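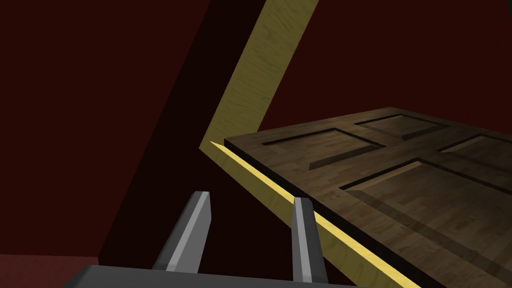 Getting a two-arm robot to open a door in sim before you let it near the real one

The real robot lives on a bench in our shared workshop and has so far opened zero doors and one shin. So we do doors in simulation first. You need the base scene from part one, a machine with a decent graphics card, and a tolerance for watching a gripper miss a knob.

Step 1. Set up the doors. Use at least two with different hardware. Our scene has a brown panel door with a small blue knob and a dark green one with a pale yellow handle. The loud colors are deliberate. When you're squinting at a wrist camera at 11 p.m. you want to know which door you're insulting.

Step 2. Check the hinge before the arm. Turn gravity on, push the door with a plain force, and watch it swing. If it shudders or drifts open by itself, raise the hinge damping a little and try again. Julián Ortuño skipped this and spent most of March tuning a controller that was fine.

Step 3. Park the base. Both arms should reach without the elbows locking. Save the pose.

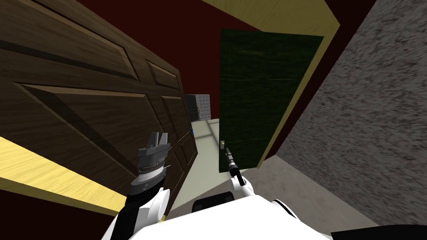

Reading time: 3 min

Step 4. Aim the arm that's nearest the handle and leave the other one alone. Stop short of contact, look at the alignment from the overhead view, then creep in. If you command the final pose in one go, the solver will find a route through the door, which is efficient and useless.

Step 5. Look through the wrist camera with the gripper open. Panel grooves make handy landmarks for telling which way the wrist has rolled. If the grooves swing when you only asked for a forward move, your tool frame is off. Fix it in the arm file and reload. Don't patch it in the script. Noemí Cisneros patched it in the script, and we are still finding the patches.
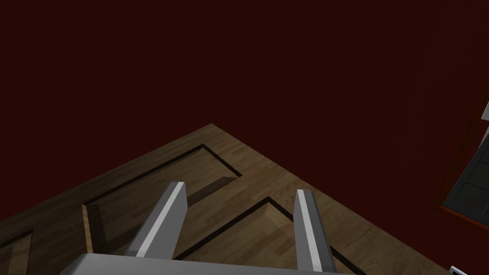
Zavala Robot Club, Doors and Drawers Group

Step 6. Run it in bulk. Shift the base start by a small random amount each time and let it do 500 attempts overnight. Log the start pose, the last contact and whether the door angle changed. Our first batch gave us 200 openings, which Rocío Becerra called encouraging in the voice people use for haircuts.

Step 7. Sort the failures by last contact. Slips off the handle go in one pile, arm-against-frame goes in another. Work on the bigger pile first, even if the smaller one is more interesting. It will be.

The scene files are in the club folder under Cloltamia. Ask Macario Bañuelos for access, and don't rename the doors.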